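Chapter 4
Measuring in the Kitchen: Volume and Weight

Every recipe is a set of amounts. A cook who reads them wrong may end up with flat bread or thin soup, even when each step was followed in order. This chapter covers the units used in home kitchens and how to change one into another.

Volume is the space something takes up. In the metric system it is given in liters and milliliters, and there are 1000 milliliters in a liter. American recipes mostly use cups, tablespoons and teaspoons. One tablespoon holds three teaspoons, and 16 tablespoons fill one cup. 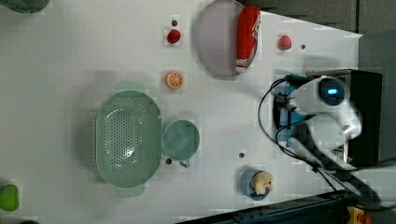

Weight is handled in a different way. A kilogram is 1000 grams, and most kitchen scales can show either grams or ounces. Flour is the usual trouble spot - it packs down in the bag, so two cooks can scoop the same cup and get different weights. Weighing removes the problem.

Thick liquids such as honey and ketchup cling to the spoon. Scrape the spoon clean with a small spatula, or set the bowl on a scale and pour until the number is right.

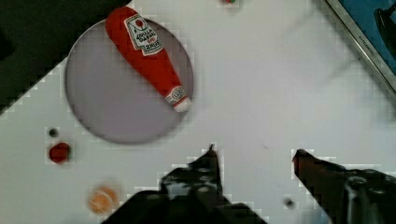
Figure 4.2 Toy ketchup bottle and gray plate.

Section 4.1 deals with halving and doubling. Siham Hamdy's lentil soup, used in the exercises, calls for 75 grams of onion per person, and you will scale it for groups of several sizes.
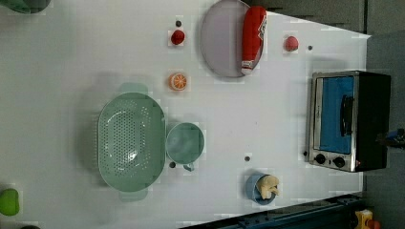 Why does a liquid measuring cup have space above its top line?
The extra space lets you fill to the line and carry the cup without spilling.

Key terms: volume, weight, milliliter, gram, level measure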